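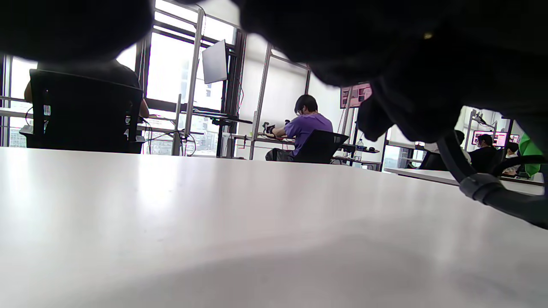
Is a dedicated audio Bible player worth buying when your phone already does the job?

It depends on how well you and your phone get along. If you can open a Bible app at six in the morning and not come up for air twenty minutes later having read three arguments and a recipe, keep your money. I can't, so I bought the Zumen.

The Zumen is a small square player with a speaker, a headphone jack and the whole Bible already on it. It comes from Plernudent, which also makes a hymn clock I have been asked by my family not to buy. I paid $38 at the church bookstore in Ritdale, where it sits by the register between the bookmarks and the mints. Mine is the Zumen 2. I never owned the first one, but the sign on the shelf says the new one is louder, and I can believe it.

Setup is short. You hold the cross-shaped button until it chimes, and a man with a very deep voice says "In the beginning." He says this every time you turn it on for the first week or so, until you find the page in the manual about bookmarks and switch on Resume. I got through the creation of the world nine times before I did. I know that passage very well now.

The narration

There are two readings on it. The main one is a single narrator, a baritone, unhurried, no music. He is excellent in the Prophets and a bit much in the Song of Solomon, which I would not recommend playing on the speaker while somebody is installing your dishwasher. He doesn't do voices, thank goodness. He handles the genealogies as if every man on the list had just walked in and deserved to be announced, and I sat through the first nine chapters of 1 Chronicles without skipping. I have never managed that on paper.

The second is a dramatized New Testament with a full cast, sound effects and a great many sheep. The storm on the Sea of Galilee is thrilling. The trouble is that the volume goes from a whisper to a gale with no warning, and if you listen in bed you will be sitting up in it. Pilate sounds tired, which seemed right to me. The crowd sounds like six people, one of them standing much too close to the microphone.

You also get 268 short devotionals, and I would love to know how they arrived at that number. It runs you from New Year's Day to late September, and then I suppose you are expected to have grown. Most are sound, plain and over before the coffee is done. A few lean hard on stories about airline pilots. The one on Jonah and resentment I have now played four times, for reasons I'll keep to myself.

Getting around

Now the complaints. Book and chapter are easy: one dial for the book, one for the chapter, and a voice tells you where you've landed. Verses are another matter. There aren't any, only a button that jumps you back or ahead 30 seconds. In a small-group study, when somebody asks to hear verse 14 again, you will visit verses 9, 17 and 11 first. Our group has been patient. We have also gone back to books.

The dial has no stop at the end, so one click past Revelation puts you in Genesis again. Theologically there may be something in that. At a red light it's a nuisance.

Battery life is fine. I charge mine every couple of weeks and it has died on me only once, in the middle of Job. The charging port has a rubber cover that takes a fingernail and some resolve to open. There's a sleep timer, and it works, but it finishes with a chime loud enough to wake you and let you know you'd been asleep.

Against the Nseir

The only other player I've spent real time with is the Nseir, borrowed from my sister-in-law. It has a screen, it will find any verse you like, and the speaker has a warmer sound. It costs a good deal more and wants to connect to your Wi-Fi to "personalize your journey." I declined, and it asked again each morning. For teaching or serious study, get the Nseir and let it ask. For listening while you peel potatoes, or for a parent whose eyes aren't what they were, the Zumen is simpler and harder to break. I've dropped mine in the driveway. It skipped from Amos to Obadiah and carried on.

What I'd change: verse numbers, a quieter chime, Resume switched on out of the box, and fewer pilots.

I've had it since March and I'm in Ezekiel, the furthest I've ever gotten in order. Four stars. I'd have given it the fifth if the sheep came with a volume control.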